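Moral Psychology and Its Critics
Handout 6: Empathy, and what it is supposed to do for us

Read before the seminar: Batista, chapters 2 and 3; the short reply by Usmani. Kekana is optional and, to my mind, overrated, but several of you asked for it.

Where we left off

Last time we looked at the claim that moral behavior starts with a feeling. I see you in pain, I feel something like your pain, and I act to make it stop. Writers in this tradition treat the chain as if each link pulls the next one along. I want to spend this session pulling on the links.

First, a point about words. "Empathy" gets used for at least two things in the readings. One is catching a feeling from someone else, the way a baby cries when another baby cries. The other is working out what someone else feels, which a good con man can do as well as a good nurse. Batista slides between the two on nearly every page of chapter 2. When she says empathy "grounds" morality, ask which one she means, and write your answer in the margin. I have tried this with three groups now and the margins never agree.

The Flistelbridge study

You will find this cited everywhere, so you should know what it did. Rostami gave 189 adults a short written story about a child on a waiting list for surgery. Half were told to imagine how the child felt. The other half were told to stay objective. Everyone was then asked whether the child should be moved up the list, ahead of other children who had waited longer. More people in the first group said yes.

Batista takes this to show that empathy moves us to help. Usmani takes it to show that empathy moves us to cheat on behalf of whoever we happen to be thinking about. Both readings fit the numbers. Neither reading tells us what anybody would do with a real list and a real child, and Rostami is careful enough to say so in a footnote that his admirers skip.

Note also who took part. They were students and staff at one college, paid in cafeteria vouchers. I would not build a theory of human nature on that, and I would be wary of a book that does.

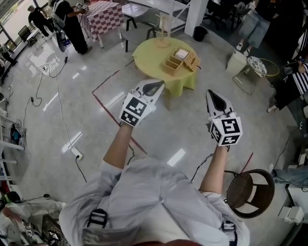

If empathy is so unreliable, should we try to be moral without it?

Usmani thinks we should try, and that rules and fair procedures can do most of the work. I am not convinced. A person with no feeling for others may follow a fair rule perfectly well and still have no reason to care when the rule goes wrong. Her best reply is on the last page, where she says concern for people in general can stand in for feeling what one person feels. Whether anyone has ever been concerned for people in general is something she leaves open.

The argument from distance

Honorato asks us to imagine two appeals. In one, a neighbor's house has burned down. In the other, 3000 people in a country you have never visited have lost their homes in a flood. Most of us feel more about the neighbor. He thinks this is plainly a mistake, and that philosophy should correct it.

Go slowly here. He needs two separate claims:

(a) that the feeling is weaker in the second case, and
(b) that what we owe should not vary with the feeling.

The first is a report about psychology. The second is a moral claim, and no amount of evidence for (a) will get you to (b). It may still be true. But Honorato offers (b) with little more than a raised voice, and there are old and serious views on which I do owe my neighbor something extra. Families run on such views. So do most religions, whatever their preachers say about strangers on the road.

Kekana tries to rescue him by saying that special duties are only a handy way of dividing up general ones: you look after yours, I look after mine, and everyone is covered. Except that everyone is not covered. Kekana notices this on page 22 and drops it on page 23.

For discussion

Could someone be a good person and a poor judge of other people's feelings? Bring a case from your own life if you can bear to, or from a novel if you can't.

Suppose Rostami's result held up in every country where it was tried. What would change in your view of Batista?

Is guilt evidence of having done wrong?

Papers

The first paper is due in October. 13 paragraphs is too many; most of last year's drafts had their argument in paragraph four and could have stopped soon after. Do not open with a dictionary definition of empathy. If you argue that morality is an illusion, tell me what would have to be the case for it not to be one.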